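I've wanted a proper pinboard over the desk for ages, mostly for swim club letters and the recipes I tear out of magazines, and the Luston one finally came down to 15 quid in March. So I caved!

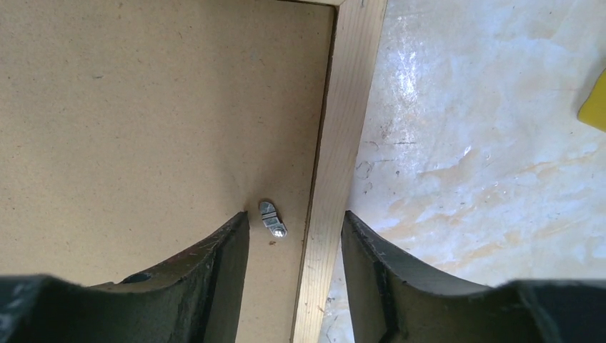

Living with it

Pins go in nicely and stay put, even the cheap ones. The frame is thin and pale, so it doesn't shout at the rest of the room (my old Westo was a great orange lump).
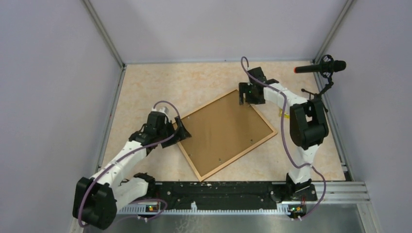 Photo: Ashok Yadav

My one grumble is the hanging kit, two mean little hooks and no plugs. I used my own. Would I buy another? Yes, for the hall, if they do it narrower.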